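4. Leveling the Drestitz Washer
A washer that isn't level will tell you so, usually at 11 p.m. and from the next room.

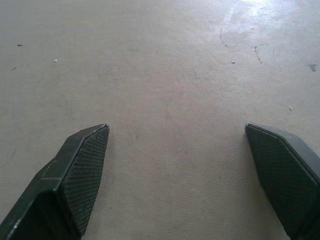 Set aside half an hour for this section, or an evening if your house is old. You will need the flat wrench from the parts bag and a spirit level. The level in your phone is fine for hanging pictures.

1. Unplug the washer and shut both water valves.

2. Remove the four shipping bolts from the back panel and keep them. You will want them when you move, by which time they will be in a drawer with the takeout menus.

3. Push the washer into place, leaving 100 mm clear behind it for the hoses.

4. Loosen the locknut on each foot. Turn the foot clockwise to lower that corner, counterclockwise to raise it.

5. Lay the level on the lid, side to side, then front to back. Adjust and check again. Fixing one corner tends to upset another.

6. Press down on opposite corners. If the washer rocks, go back to step 4.

7. Tighten all four locknuts against the base.

CAUTION: The washer weighs 116 kg. Do not lift it alone to impress anyone.

NOTE: Folded cardboard under a foot is not a leveling method - it lasts until the first spin at 600 rpm. On uneven floors use the Fleta pads, sold separately.

8. Run an empty rinse and spin. Some hum is normal. Walking is not.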